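4.2 Placing fruit in a bowl

In this section we consider the simplest chore of the Rastden set.

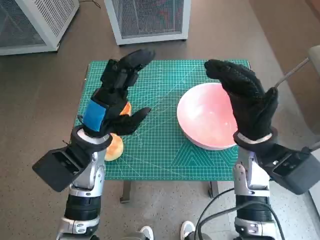

Figure 3. Workspace of the fruit task, with both hands over the cutting mat, the fruit at the left and the bowl at the right.

The task in Figure 3 was chosen because every person can do it without thinking. One piece of fruit must be moved from the mat into the bowl. The hands have fingers and wear black gloves, and the printed grid of the mat gives us a common reference for the starting positions. We performed 230 trials with the Hundine controller. A trial was counted as a success only if the fruit rested in the bowl at the end and the bowl was still on the mat.

The most frequent failure was in the grasp. Soft and round objects rolled away when the thumb made contact before the other fingers, and the controller then closed the hand on nothing. In 17 trials the second hand pushed the bowl while the first one was approaching. Such errors are small, but in a real kitchen a person would have to stand near the machine and correct them.

A second difficulty is time. The median successful trial took 15 seconds, and much of this was spent waiting above the object for a stable pose estimate. Swanson, who used the same controller for sorting small parts on a shop bench, observed a similar delay (Niall Swanson, personal communication). We tried to shorten the waiting period, but the grasp became less reliable, so the original value was kept for all results reported in Section 5.

We therefore do not consider this chore as solved. The transfer itself is within reach of the present system when the fruit is firm and the bowl stays in its place. Ripe fruit was excluded from the trials and will be treated together with the Fodent objects in Section 6.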